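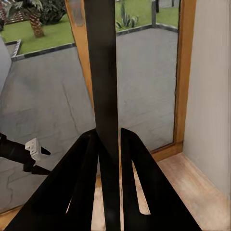

Attachment 1: glass door and wood floor (render)

Ticket 325
Product: Navmont, desktop client
Opened by: Maureen Bainbridge
Assigned to: Khurram Dhanial
Priority: 2

Problem
Scheduled exports stop with "destination not available". Manual exports to the same folder work. Started 25th February after the client update.

Log

Khurram: Please send the export log and tell me which account the scheduler runs under.

Maureen: Log attached. It runs under the local service account. Nothing changed on our side except the update.

Khurram: The log shows 17 jobs queued and 14 failed, all with the same path. The path starts with a mapped drive letter. The service account has no mapped drives, so it can't find the folder. The old client converted the letter to the full network path when the job was saved. The new one keeps what you type.

Maureen: Changed one job to the full path. It ran. Do I have to edit the rest by hand?

Khurram: No. Settings, Scheduler, Replace path. Enter the drive letter, then the full path, and restart the service.

Maureen: Done. All jobs finished overnight. The retry emails stopped too.

Reece Cropper: Passed to Sławomir for the release notes.

Status: Resolved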